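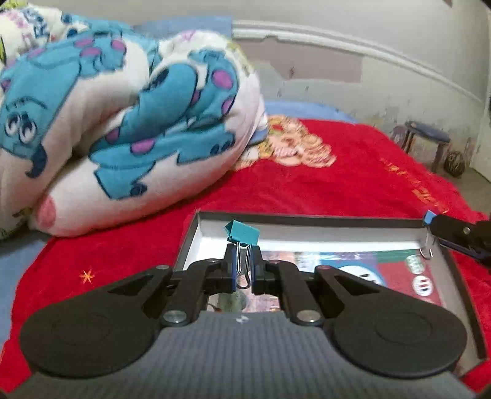

Cuidado de las manos agrietadas en el hogar

El Servicio de Enfermería Comunitaria de Skakstead recomienda a quienes friegan o cocinan a diario las siguientes medidas.

Lávese las manos con agua templada y un jabón sin perfume. Séquelas con una toalla suave, sin frotar, también entre los dedos.

Aplique una crema espesa en los 5 minutos posteriores al lavado. Por la noche, extienda una capa generosa de vaselina y cúbrala con guantes de algodón, que se lavarán a 60 grados.

Los guantes de goma no deben llevarse más de 12 minutos seguidos.

No aplique limón ni vinagre sobre las grietas. Si sangran o supuran, solicite cita con la enfermera Asabe Akpan, los martes por la mañana.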